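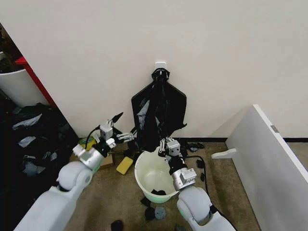 Lorna's system for the corner was a black bag on a stick-on hook and, in front of it, a white bucket. Eduardo called the bag the sail. The bucket he called ambitious, given how much of the rubbish preferred the carpet.

"It's nearly done," she said.

"There's a sponge down there."

"The sponge is resting."

He nudged a black scrap with his toe. It went under the flex and stayed there. They had two hours until Consolacion Barredo came for the keys, and she was known to look behind doors.

"And the yellow tape?"

"We may need the tape," said Lorna, and went to put the kettle on.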